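Kistlow Desk and Bench Lamp

Price: $138 with the standard stand, $152 with the tall stand
In stock, usually sent within 12 business hours of your order

I've been selling lamps out of the Starkside shop for 13 years now, and the question I get more than any other is "what do I put on my desk so I can see what I'm doing without cooking my forehead?" For a long time my answer was a bit of a shrug. Then Aiguo Yu brought me the first Kistlow and I put it on my own bench, where I do the rewiring and the fiddly repairs, and I never gave it back (sorry, Aiguo).

It's a plain lamp. One stand, one bulb, a switch on the cord. No app, no colour-changing modes, no little speaker. You turn it on and there's light on your work.

What I like about it

The weight, first of all. The base is heavy for its size and it stays where you put it, even when I catch the cord with my elbow, which I do most days. My old lamp went over so often that the shade had a flat side.

I also like that the bulb is an ordinary household one. So many of the nicer looking lamps these days have the light built in, and when it goes you're meant to throw the whole thing out. I hate that! With the Kistlow you unscrew the old bulb, screw in a new one from the supermarket, and get on with your evening.

And the switch is big. I know that's a funny thing to get excited about, but my mum has arthritis and she can work it with her knuckle.

Who I'd sell it to

Sewers, model makers, people who do jigsaws at the dining table, anybody with homework to supervise. I've sold a lot of them to quilters, who tell me the colours look right under a neutral bulb. It's a good reading lamp too, though if you want to read in bed I'd steer you towards the Erkora clip-on, as the Kistlow takes up a fair bit of a bedside table.

If you're after mood lighting for the lounge room, have a look at the Bortolotti range. They're gorgeous, and they're hopeless to thread a needle by.

Choosing a bulb

The lamp comes with a warm white bulb in the box. Warm white is the yellowish kind you probably have in your lounge room, and it's comfortable for reading and writing letters. For close work I'd swap it for neutral white. Cool white is brighter looking again, and some of my customers swear by it for painting miniatures, but I find it a bit like sitting in a dentist's chair.

Please use LED bulbs only, up to 14 watts. The old style ones get too hot for the holder.
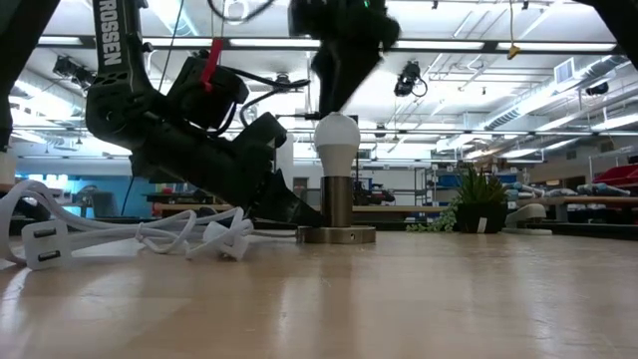

Frosted or clear comes down to taste. I go for frosted every time, because a clear bulb leaves hard little shadows next to your fingers and I end up soldering the shadow. If you already have a drawer full of clear ones, by all means use them up first.

Where to put it

If you're right-handed, stand the lamp on your left, and the other way around for lefties. That way your hand isn't throwing a shadow over the bit you're trying to see. Baoshan Zhong, who runs our Thursday-style repair nights (they're on whatever evening suits her, long story), puts hers at the back of the bench and slightly to one side, and she does beautiful work, so have a play with it.

Try to keep another light on in the room as well. One bright lamp in a dark room will tire your eyes out by nine at night.

The dull but useful bits

Height with the standard stand: 38 cm
Cord: fabric covered, with the switch partway along
Bulb: screw fitting, one included
Stand: standard or tall
For indoor use only

Looking after it

Unplug it, let the bulb cool, and wipe it over with a dry cloth. A barely damp one is fine for the base if you've got glue or jam on it. Keep water well away from the bulb holder, and skip the spray cleaners, which leave a sticky film that grabs every bit of dust in the house.

If the light flickers, check that the bulb is screwed in snugly before you do anything else (lamp off and unplugged, please). That fixes most of the ones people bring back to me. If it's still flickering with a different bulb in it, bring or post it in and I'll have a look. Please don't open up the switch yourself.

Delivery and returns

We post from the shop, and you can pick up from the counter if you're nearby. You've got 38 days to change your mind as long as the lamp comes back in its box. Faulty ones I'll repair or replace, and I'll cover the postage.

The tall stand sold out over winter and the next lot is due in October. You can order one now and I'll send it when it lands, or take the standard and swap it over later for the difference in price - just tell me in the order notes which you'd like.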